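Gerelska mattress protector, full size – four months in

I went through three mattress protectors in two years before I bought this one, so I come to the subject with opinions! The first crackled every time I rolled over. The second shrank in the dryer until it popped off the corners at 2 a.m. like a shower cap. The third was fine, and then my nephew Oisín spilled an entire mug of cocoa on it in October and I learned that "water resistant" is a very flexible phrase.

The Gerelska has a knitted top and a thin backing that you can't hear at all. I listened for it the first night (lay there rustling on purpose) and got nothing. It's a bit warmer than sleeping without one, though my bedroom faces north and I don't mind. If you run hot, my friend Úna has the Pratow cotton one and swears by it, but it's for sweat and dust, so don't go pouring anything on it.

Fit is the best part. My mattress is a deep one and the skirt still tucks under with plenty to spare. I wash mine warm and dry it on low, and it takes forever to dry – two rounds, sometimes more. Plan on doing it in the morning. The elastic still snaps back the way it did when it came out of the bag.

My one real gripe is the packaging. It came vacuum packed and the creases hung around for a week under the sheet, which drove me up the wall. A couple of washes sorted it out.

Would I buy it again? Yes, and I've already ordered a second for the spare room.

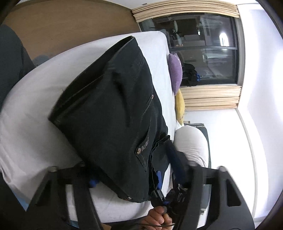
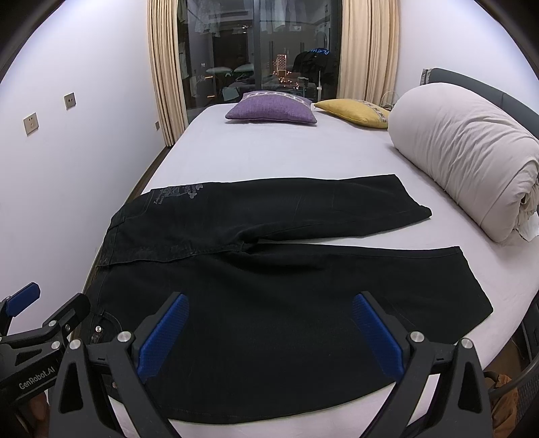 Black pants on the bed, folded in the first photo and laid out flat in the second.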